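Fullby Community Help
Home Storage and Small Furniture

Small drawer in a white painted cabinet does not stay closed

Posted by Cor Dekker

I am responsible for the upkeep of a white painted cabinet at the Schouten reading room. The cabinet stands on a table and has an open shelf compartment in its upper section, a small drawer on one side, and a second open compartment underneath. It was bought secondhand in December, without paperwork, and I have not been able to establish the maker.

The drawer opens without difficulty. When it is pushed closed, it stops short of the end of its travel, and when pressed fully home it moves out again by a small distance. I have cleared the contents, wiped the sides, and put the contents back. The behavior did not change. The cabinet has been moved from one table to another twice, and the fault was present in both positions.

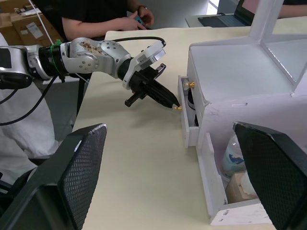 The drawer partly open, with its gold knob. Lower compartment in use for a plastic bag and a piece of cardboard.

I would be grateful for guidance on the following points. First, whether the drawer can be made to close fully without removing the knob. Second, whether the scuffs along the bottom edge can be touched up with ordinary white paint, or whether the whole edge must be sanded and repainted. Third, whether wax is suitable for the drawer sides. A colleague recommended it, but the sides are painted and I do not wish to leave stains.

The drawer is used daily for small items. A repair that keeps it out of service for more than 7 days would be inconvenient.

Posted by Isard Furniture Desk

Thank you for your inquiry. A drawer that returns outward after closing is usually meeting resistance at the back or along one side. Please proceed in the order given.

Remove the drawer completely and inspect the rear of the opening with a flashlight. Paper, small hardware, and dried paint drips are common finds. Any drip should be taken off with a sharp scraper held flat.

Replace the drawer empty and close it. If it now closes fully, the contents were at fault, and anything standing higher than the drawer sides should be kept elsewhere.

If the empty drawer still moves out, rub soft pencil on both sides and on the bottom edges, close it several times, and take it out. Places where the pencil has been rubbed away or polished are the points of contact. Sand these lightly with 227 grit, or the nearest grade your hardware store carries, and repeat the test. Remove very little at a time. A drawer sanded too far will rattle, and the loss cannot easily be made good.

The knob may remain in place throughout, provided that its screw does not project inside the drawer and catch on the contents.

Clear paste wax may be used on painted surfaces once the paint has fully hardened. Apply it sparingly and buff after ten minutes. Oil and cooking sprays should not be used.

With regard to the bottom edge, local touch-up is acceptable. Clean the area with mild soap, allow it to dry, sand the scuffs by hand, and apply two thin coats with a small brush. White paints differ considerably, and a test on the underside is advised. Sanding the entire edge is necessary only where the paint is lifting.

Posted by Celtier

We had the same trouble with a painted drawer. Used 100 grit paper on the left side and it was fixed in one evening. No wax. Check that the table is level too.

Posted by Isard Furniture Desk

A remark on the previous reply: 100 grit will leave visible scratches in painted wood and in most painted board. It should be followed by a finer grade and a fresh coat of paint. The advice to check the table is sound.

Posted by Cor Dekker

I thank both respondents. I will begin with the rear of the opening and will report the result under this entry.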